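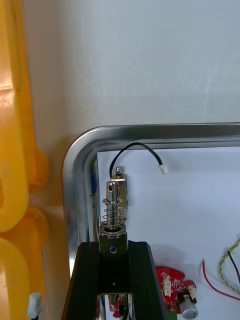 Sesik Flipper Rebuild Kit: A Summer With an Old Pinball Table

Home | Reviews | Workshop | Forum

By Florencia Tejada

I bought my Kulari table in July with weak flippers and a lovely crackled backglass, and I have been happily losing evenings to it ever since. The Sesik kit cost me $221, which made me gulp a little, but it covers both flippers and the sleeves, links and stops come bagged by side – a kindness when you're working under a playfield at 9 in the evening.

The printed guide is patient and friendly, and I only wish the type were bigger! Everything fit except two stop screws, which I swapped for the old ones. I set aside an afternoon and needed nearly all of it, mostly because I kept stopping to play.
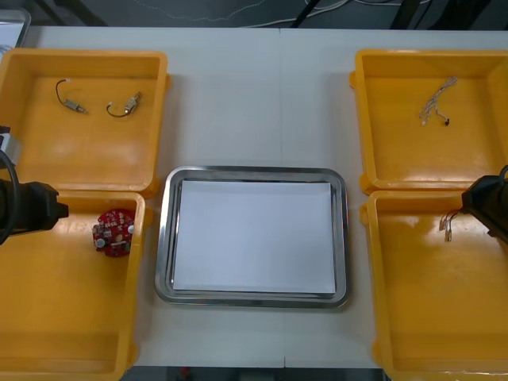

Emmett Sorensen wrote in to ask whether the links hold up once the kids find the machine, and after a few weeks of my nephews I can say mine have no slop in them at all. The ramp shot I'd given up on is back, and I squealed the first time I made it.

My one real grumble is the return springs, a touch stiff for my taste. If you like a soft, old-fashioned feel, you may want to try a lighter pair. I've gotten used to mine, and I'd buy the kit again.
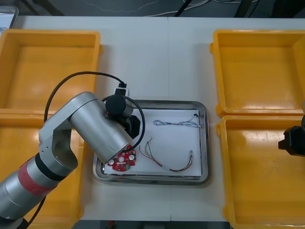

Yellow bins and a stainless-steel tray on a white tabletop.

Filed under: Pinball, Repair Kits, Game Room

960 shares | 9 comments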